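Arnwood CC Supporters Board > First XI > Kukthorpe away: did we bat too slowly?

suromau_end
Posted Tuesday, 9:14 pm
I want to ask the people who were at Kukthorpe. We needed 11 from the last over with three wickets in hand and we lost by two runs. Everybody on the bus blamed the last over, but for me the match was lost much before. Between overs 20 and 30 we hit one boundary. Conneely was on 13 for a very long time and he did not even try to take the single to deep cover.

oldroller
Posted Tuesday, 9:31 pm
Disagree. The ball was stopping on that pitch. If Conneely gets out there, we are all out for 100 and you would write a different angry post.

suromau_end
Posted Tuesday, 9:40 pm
I am not angry, I am asking. The Kukthorpe batsmen played on the same pitch and they ran hard from the first over.

dlacerda
Posted Tuesday, 9:58 pm
Hello, Daiane Lacerda here, I keep the scorebook for the seconds, but on Saturday I was watching the firsts. I think both of you are a little bit right. The pitch was slow -- this I saw also from the boundary. But slow pitch is the reason to run more, because the fielders stand deep and the ball does not reach them quickly. I learned cricket as an adult, so maybe I see it too simply. 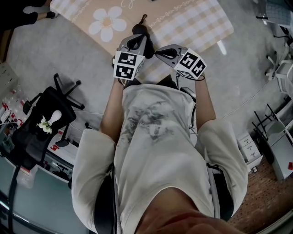
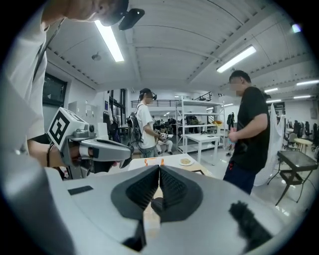
Hand-held grippers, two pictures from the same place. October.

About the last over: the run out was not the fault of the younger batsman. He called "wait", I heard it clearly. His partner was already halfway.

oldroller
Posted Tuesday, 10:06 pm
He called it late, Daiane. A late call is worse than no call.

dlacerda
Posted Tuesday, 10:15 pm
For me it was not late. But I was at the side and you were behind the bowler's arm, so we heard it differently.

member1086
Posted Tuesday, 10:22 pm
Can we please talk about the wides? We gave them away in the first hour like sweets. Take out half of those and nobody discusses Conneely.

suromau_end
Posted Tuesday, 10:37 pm
Fair point about the wides. I still would send Conneely in at six for the next match and open with somebody who looks for the single.

oldroller
Posted Tuesday, 10:41 pm
And who faces the new ball then? You?

suromau_end
Posted Tuesday, 10:44 pm
If they give me a longer bat, yes. What time does the bus leave for Suromau?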